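Filed under: Robotics Club > Build Guides > Table Setup

Section 4. Setting Up the Sorting Table

By now you should have both arms bolted down, powered and answering to the club laptop. If the left arm still drifts when you let go of it in hand-guide mode, go back to Section 3 and redo the payload setting before you read any further. Everybody else, welcome to the fun part! This section gets you from a bare table to your first full sort, and most teams manage it in one meeting.

The task is the one we take to the Mundbridge meet: pick small workshop parts off the table, one at a time, and set them down in a tray. It sounds easy until you try it with two arms sharing one tabletop.

4.1 Cover the table

1. Wipe the tabletop down and let it dry.
2. Cut a sheet of brown paper from the roll. It doesn't have to reach every edge, but it must cover everywhere the grippers will touch.
3. Lay it flat and smooth it from the middle out with your forearm. Small creases are fine. A ridge you can catch a fingernail on is not.
4. Tape the corners underneath if the paper slides.

Note: Don't swap in white paper. Denise Oakley's team tried it in October and the vision script lost every pale part we own. Brown gives you decent contrast with nearly everything in the bin, and it's cheap enough to replace when it gets greasy.

4.2 Place the tray

5. Set the metal tray on the paper on the left arm's side, channels running away from you.
6. Open the Jekora panel on the laptop and choose Tray > Teach.
7. Hand-guide the left gripper until it is over the tray, then press Save Point. Do this for each channel, working left to right.
8. Lift the arm clear and press Replay. Watch the whole replay with your hand near the stop button.

Caution: The tray rims are higher than the ridges. Approach height is measured from the rim. If you teach it from the ridge, the fingers will hit the rim on the way across, and bent fingers come out of your team's parts budget.

4.3 Lay out the parts

9. Pick three parts that are nothing like each other. Our favorite starter set is a brake pad, a small black bushing and a white plastic clamp, and you'll learn something different from each one.
10. Space them out on the right side of the paper with enough room for an open gripper to come down between any two.
11. Turn each part a little so it isn't square to the table. Lining things up neatly only teaches the script to expect neat things. 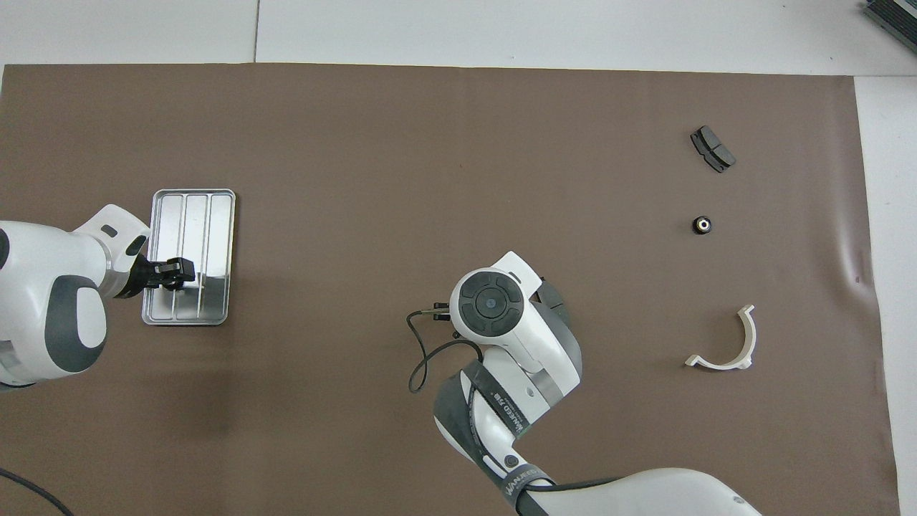 12. Run Scan from the Jekora panel. Each part should get its own outline on the laptop screen. If two parts share an outline, move them farther apart and scan again.
13. Check the grip line drawn across each outline. On the brake pad it should run across the short way, over one segment, clear of the gap. On the clamp, move the line to a flat tab if the script has put it on the curve.

4.4 First run

14. Set speed to Slow and force to 16 on the Butari slider. The slider goes up to 1000 and you will be tempted. Please don't!
15. Clear hands, sleeves and hair from the table, call out "running" so the whole room hears it, and press Start.
16. Let the first part finish completely before you change anything. If the gripper closes on air, note the part and let the cycle continue.

Caution: Watch the cables. The gripper cable hangs in a loop, and it needs that slack to turn the wrist. Never tie it tight to the arm. If the loop drags a part, raise the travel height by one step and try again.

4.5 Troubleshooting

Error 599 - the two arms have asked for the same space. Back one of them off by hand, then press Resume. If it keeps happening, move your parts farther to the right.

Error 700 - the scan is older than the layout. You moved something after scanning. Scan again.

Bushing pops out of the fingers - you're gripping too high. Lower the pick height a step at a time until it holds.

When you get a clean sort, write your settings in the table log and bring it to Pauline Lightfoot for a signature. She likes to see it run twice. Then shuffle the parts and go again, because a second layout is where the really good bugs show up.

Last revised November 2018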